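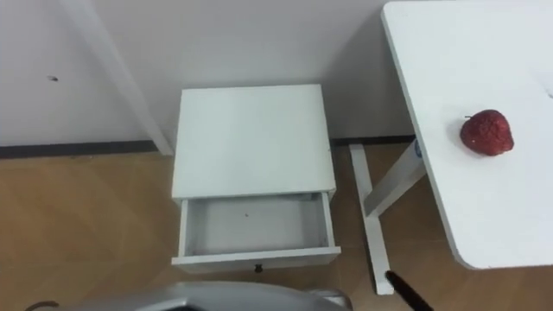 Figure 3. Pick-and-place station used in the budgeting study: bedside cabinet with its drawer open, table, and apple.

4.2 What the purchase price leaves out

Our starting point was the quote from Ultix, which covered the robot, its hands, and one year of software updates. Shojaei, who had drawn up the earlier spending plan, treated that quote as nearly the whole cost of a working station. We doubt this. The furniture in Figure 3 is the cheapest part of the setup, and it is the only part whose price did not move between the first draft of the budget and the last.

The vendor's case rests on reuse. A general-purpose arm, the argument goes, can move from one household task to the next with no new hardware, so its price should be spread over many tasks. We found little to support spreading it that thinly. Each new task needed its own setup hours, and those hours were charged to the project, not to Ultix. For the apple-and-drawer task alone, Nouri logged 60 hours before the first trial we were willing to score. At the internal rate used by the Strickland site, that came to $3,526, a sum that appears nowhere in the original plan.
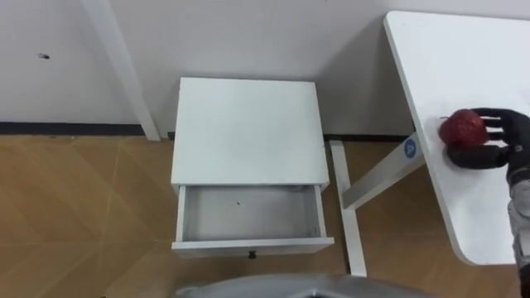
Grasping is where the plan looks weakest. The multi-fingered hand was chosen over a simple two-finger gripper on the grounds that it would handle fruit, cups, and cloth equally well. Perhaps it will. But the budget carried no line for spare fingers, and the service terms we were shown put the wait for a replacement at 17 working days. A lab with one hand and no spare should plan for idle weeks, and should cost them.

The competing bid from Cirkia was higher on paper and included nine days of on-site support. We can't say it was the better offer, as we never ran the Cirkia system. We can say that the comparison table circulated in March ranked the two bids by hardware price only, and that the ranking would have been much closer had support been counted.

We therefore treat the savings claimed in the Ullutau planning report with caution. They assume that every task after the first is nearly free to set up, and the report offers no logged hours to back that assumption. Section 4.3 repeats the calculation with setup time entered separately for each task.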